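Soft Mailers at the Sorting Table
Group 4, Intro to Packaging and Logistics
Crabtree Hall, Cullgate

3. What we looked at

Our question was simple: what does a plastic mailer do to the person sorting it? Boxes have sides. A bag has opinions. We ran 53 mailers across the practice table in October and wrote down how often the printed code could be read on the first try.

We expected the big bags to cause trouble. They did, mostly by refusing to stay inside the crate, but their codes were easy to find. The smaller ones were worse. A half-empty bag folds over itself, and the code goes with it.
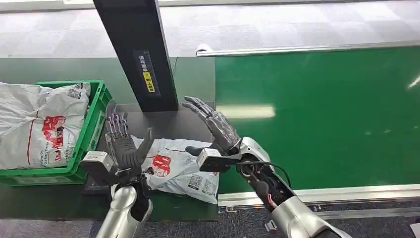 Of the 53, 16 had to be flattened by hand before they would read. Three were flattened twice, which the group found funnier than it was. Codes printed near a bottom corner did worst, and putting a second one right beside the first doesn't help much when the same crease runs through both.

4. What we would change

Move one code to the middle of the bag. Use a deeper crate. Also, start the write-up before the night it is due, a finding we were able to confirm at 2 a.m.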